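Muter Portable Dance Floor, Kanerach Series

Home > Stage and Studio > Floors > Roll-out and panel

Price: $653 per starter set
In stock, ships from our own shop

I danced in the corps of a touring ballet company for 11 seasons, and I can tell you which towns had a bad floor by which of my toes still hurts. So when I started selling stage gear I was always going to be picky about this part of the catalog! The Kanerach is the floor I wish we'd had in the truck back then.

It's a panel floor with a bit of give underneath. You lay the panels out edge to edge, lock them with the flat key that comes in the bag, and roll your vinyl over the top (vinyl is sold separately, sorry, I know everyone asks). The give comes from foam pads on the underside, and they're spaced closer together than on the older Muter floor, so you don't get that dead spot in the middle of a panel where a jump lands like you've come down on a sidewalk.

Who's it for? Small companies, ballet schools that rent a hall for the spring show, anyone putting Swan Lake on in a gym. I wouldn't buy it for tap. It'll survive, but the sound is dull and your tappers will complain, and they'd be right.

What you get in the starter set
Panels, enough for a small rehearsal square
Edge ramps for two sides
Locking key and one spare
Carry straps
Pads already fitted

Add-on panels are $358 a pack. Extra ramps are in the drop-down – please order them at the same time as the panels if you can, it saves you a second shipping charge.

Weight limit per panel is 400 pounds, standing still. That covers any lift I've ever been in, but don't park a piano on it. Valbona Radonjić did, at her school's Coppélia last March, and we had to swap two panels for her afterward (she was very nice about it, and the piano was fine).

A few things people write to me about. Yes, you can use it on carpet, but only the thin office kind. No, you can't leave it outside overnight, even under a tarp. Wipe it with a damp cloth and let it dry flat before you stack it. Rosin comes off with the Flunska cleaner, which I also stock, and a lot of elbow grease.

Keisha Schumacher asked if the new panels lock to the older Muter ones. They don't, the key slots are in a different place. If you've got a mixed set, email me the sizes and I'll work out what you need to fill your stage.

Returns are fine within a month as long as the pads haven't been taken off. Orders placed before noon go out the same day, and bigger orders go by freight, so please put a phone number on the form or the driver won't unload.

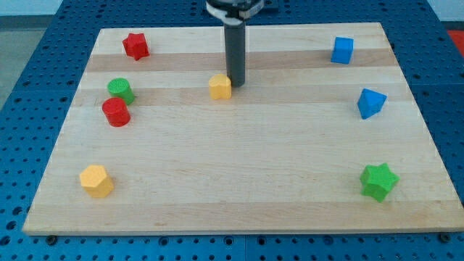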